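Foltska Round Plates and Activity Pieces

Sold by Haduvico. Plates available singly or in mixed color sets.

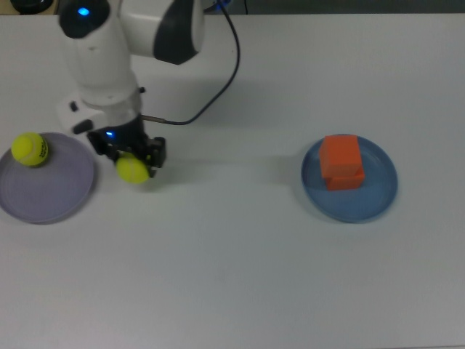 Lavender and blue plates on a white tabletop, with tennis balls and orange blocks.

The Foltska plate is a round, shallow plate with a raised rim. It is made for sorting games, counting work, craft tables and snack time. The rim keeps small items from sliding off when the plate is passed from one person to the next, and the shape is low enough that a child sitting down can see what is on it.

Colors

Lavender, blue, cream and gray. The lavender is pale and has some gray in it, so it looks closer to gray under warm bulbs. If you need two colors that young children can tell apart quickly, order lavender and blue. Cream and gray are harder to tell apart in a dim room.

Color may vary slightly between production runs. Order all the plates for one room together if you want them to match.

What is in the sets

Single plate: one plate in the color of your choice.
Table set: 8 plates, two of each color.
Classroom set: 40 plates, ten of each color, packed in two cartons.

Balls and blocks are not included with any set. Tennis balls are in our Brannigan range, and orange blocks are sold by the bag under Dilberg. Both can be added to the same order and will ship together if they are in stock.

Using the plates

For a simple sorting activity, give each kind of object its own plate and leave space between the plates. Start with two plates. Add a third once the group is used to it. Round items such as tennis balls should be set down gently inside the rim. Blocks can be stacked, but keep the stack low if the plate is going to be moved.

Plates can be used on any flat table. On a very smooth top, put a damp cloth or a thin mat underneath.

Care

Wash by hand in warm water with dish soap, or on the top rack of the dishwasher. Do not use scouring pads. Do not put the plates in a microwave or oven. Dry before stacking. Crayon and washable marker come off with a soft cloth.

Ordering

Item number for the single plate is 900. Add the color name in the notes box at checkout. Table sets and classroom sets come in the standard color mix only.

School orders can be placed by purchase order. Send these to Bit-na Ma in the order office. For returns and damaged cartons, contact Mercedes Chávez and include your order number. Returned plates must be unused and in the original packing.

Page updated 12/07/2021. The next color run is planned for April.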